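»Gemüse verkauft sich über den Winkel«

Samran Intarasuk baut Auslagen für kleine Lebensmittelläden. Ein Gespräch über Holzkisten, Kartoffeln auf Griffhöhe und die Frage, wann ein Regal voll genug ist.

Die Werkstatt von Kikirari liegt im Hinterhof einer ehemaligen Druckerei. Samran Intarasuk hat sie vor sechs Jahren übernommen, zusammen mit einer Kreissäge und einem Stapel Fichtenbretter, den er bis heute nicht ganz aufgebraucht hat. Er ist gelernter Tischler und hat vorher Messestände gebaut. »Da stand alles drei Tage und kam dann in den Container«, sagt er. »Eine Gemüseauslage wird jeden Morgen neu gemacht und jeden Abend halb leer geräumt. Das muss das Möbel aushalten.«

Seine erste Auslage entstand für den Laden Sayegh, zwei Straßen weiter. Der Inhaber hatte bis dahin mit Klappkisten aus Kunststoff gearbeitet, die auf einem Tapeziertisch standen. Intarasuk baute ihm ein Gestell mit zwei Stufen und lose eingelegten Kisten. Es war zu tief. Wer an die hinteren Kisten wollte, musste sich mit dem Bauch an die vorderen lehnen. »Ich habe das Gestell nach zwei Wochen wieder abgeholt und gekürzt«, sagt er. Seitdem ist bei ihm keine Stufe tiefer als 50 Zentimeter.

Über die Neigung spricht er am längsten. Eine flach stehende Kiste sehe schon leer aus, wenn noch die Hälfte darin liege. Kippe man sie nach vorn, schaue die Kundschaft auf die Ware und weniger auf den Rand. Zu steil dürfe sie auch nicht stehen. »Zitronen rollen. Kartoffeln rollen auch, aber später, wenn einer von unten zieht.« Gegen das Rollen helfen Leisten an der Vorderkante, die er mit Holzdübeln befestigt. Schrauben nimmt er nur am Gestell, wo keine Hand hinkommt.

Lackiert wird bei Kikirari nichts. Das Holz bleibt roh, wird geschliffen und an den Kanten gebrochen. Ist eine Kiste fleckig, wird sie nachgeschliffen oder ersetzt. Eine einzelne kostet 30 Euro, ein Grundgestell ohne Kisten 188. Manche Kunden fragen nach Öl. Er rät ab, solange die Ware direkt auf dem Brett liegt.

Sakda Thammasiri kümmert sich um den anderen Teil der Arbeit. Sie fährt mit zu den Läden und räumt die neuen Gestelle beim ersten Mal gemeinsam mit dem Personal ein. Früher hat sie bei Bitdale die Frischeabteilung geleitet. »Samran denkt vom Brett her, ich denke vom Handgriff her«, sagt sie. Was schwer ist und oft gekauft wird, gehört für sie nach unten und nach vorn. Was lange hält und Farbe hat, darf nach oben. Blattgemüse legt sie gern hinter etwas Festes, damit es eine Stütze hat.

Streit gibt es zwischen den beiden über Schilder. Thammasiri will sie an jeder Kiste, Intarasuk möchte das Holz frei lassen. Bei Gitska, einem Hofladen mit angeschlossenem Café, stecken sie jetzt an Klammern und lassen sich abnehmen. Der Auftrag war mit 3418 Euro der größte des Jahres. Im Mai wurde aufgebaut, im Herbst kamen noch zwei schmale Kisten für Kräuter dazu.

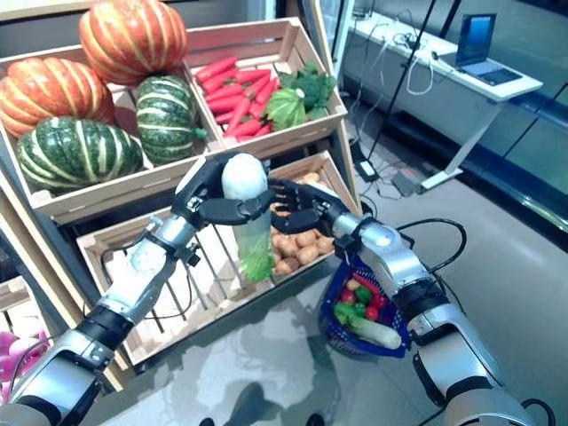
Kürbisse hält Thammasiri für die dankbarste Ware, die es im Winterhalbjahr gibt. Man kann sie liegen lassen, sie müssen nicht jeden Tag sortiert werden, und sie füllen eine Kiste mit wenigen Stück. Die orangefarbenen und die grün gestreiften liegen deshalb links oben, daneben die Möhren schräg im Bündel, und die Kartoffeln haben ihren Platz in der Kiste darunter. »Zu den Kartoffeln greift jeder«, sagt sie, »da soll sich niemand strecken.« Rettich ist für sie ein Sonderfall. Den weißen Daikon gibt sie in der Klarsichttüte aus, mit den Blättern nach unten. Ob das nötig ist, darüber sind sich die beiden ebenfalls nicht einig.

Für das kommende Jahr plant Intarasuk ein Gestell auf Rollen, das abends in den Kühlraum geschoben werden kann. Der Prototyp steht in der Werkstatt und zieht nach links. »Das sind die Rollen, die waren billig«, sagt er. Neue sind bestellt. Bis sie da sind, schleift er Kisten für Sayegh nach, der nach all den Jahren immer noch das gekürzte Gestell benutzt.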